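Pageant Wardrobe Care: Sashes, Crowns and Gowns

Notes on cleaning, repair and storage, for contestants and for local pageants that keep their own stock. Updated 23 October 2022.

Pressing a satin sash

Most sashes are polyester satin with foil, flock or embroidered lettering. Check the fiber label first. If there is none, treat the sash as acetate and use the lowest setting.

Lay the sash face down on a clean cotton towel. Cover it with a press cloth. Lower the iron, hold for two seconds, lift, move along. Do not slide it. Foil lettering softens under heat and will smear.

Steam is acceptable on flock and embroidery. Keep it off foil. Let the sash cool flat before it is picked up.
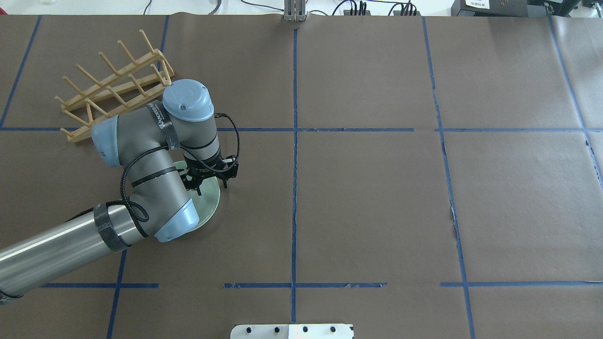
Removing makeup from white satin

Foundation is mostly oil and pigment. Water alone spreads it.

1. Scrape off any solid residue with the back of a butter knife.
2. Mix 500 ml of cool water with one teaspoon of clear dish soap.
3. Dab from the outside of the mark toward the center, with a white cloth folded underneath.
4. Rinse by dabbing with plain water. Blot. Air dry out of direct sun.

Self-tanner is harder to remove and sets within a day. Test any oxygen bleach on the inside of a seam allowance. Chlorine bleach yellows polyester satin and should not be used.
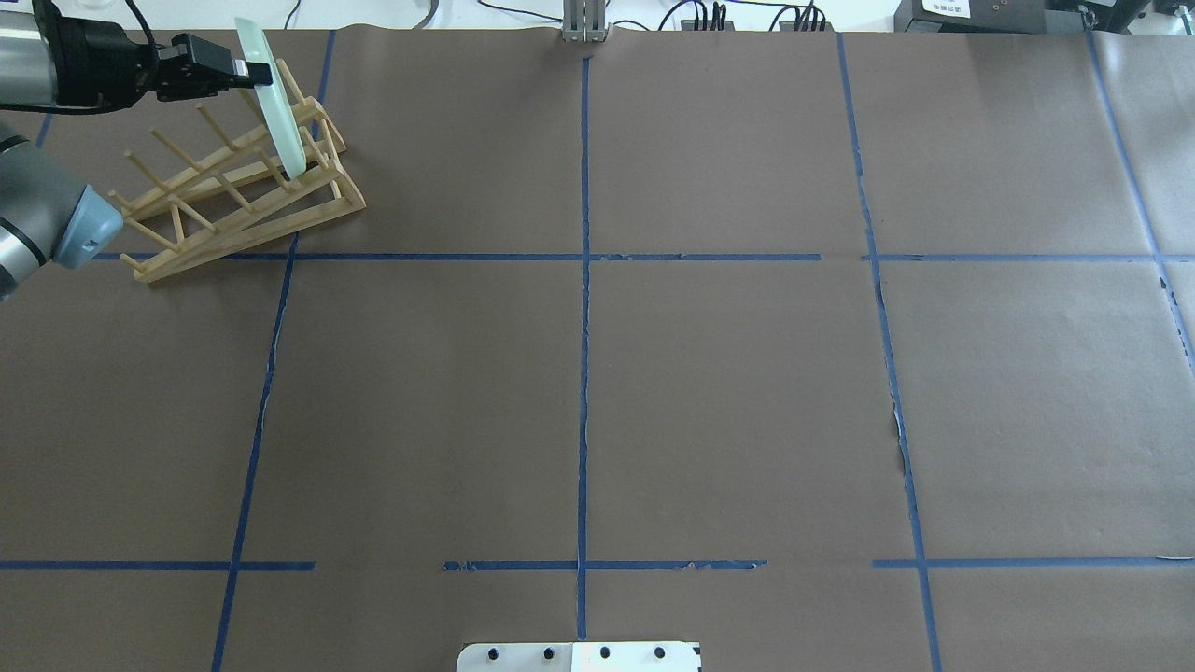

Eun-ji Yeom writes that dish soap left a ring on her acetate sash from the Clurnton pageant in August, and that going over the whole panel with a damp cloth, edge to edge, evened it out. The same method should work on triacetate. It is not safe on silk.

Replacing a lost rhinestone

Measure the empty setting with calipers. Stone sizes are given in SS numbers, and an SS12 stone is about 3 mm across. Clean the cup with isopropyl alcohol on a cotton swab and let it dry.

Apply a drop of jewelry cement smaller than the cup floor. Set the stone with a wax pencil. Wait 10 minutes before touching it and a full day before wearing the crown. Superglue fogs the foil backing.

If the prongs are bent, open them with a plastic tool. Plated alloy prongs break after two or three bends.

Storing a beaded gown

Do not hang it. The weight of the beads stretches the shoulder seams, and a fully beaded gown can weigh over 12 pounds. Fold it in acid-free tissue with a roll of tissue at each fold, and refold along different lines twice a year.

Use a box with a loose lid. Sealed plastic holds moisture and tarnishes metal beads.

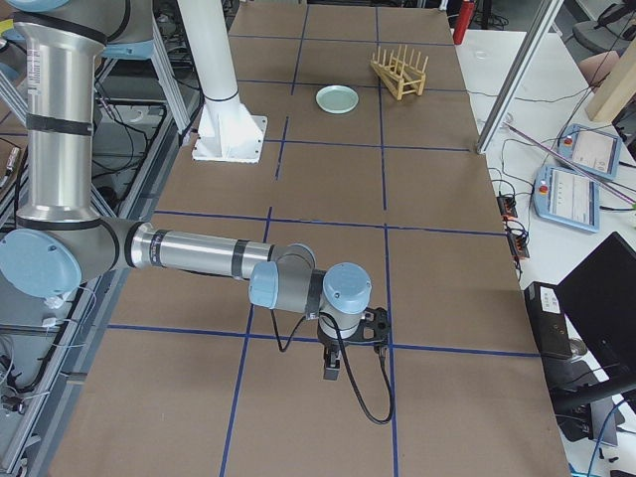 Work surface covered with brown paper and marked off with blue tape.

Label the box on the short end with the gown size, the year and the date of the last refold. Keep spare beads in a small envelope inside the lid.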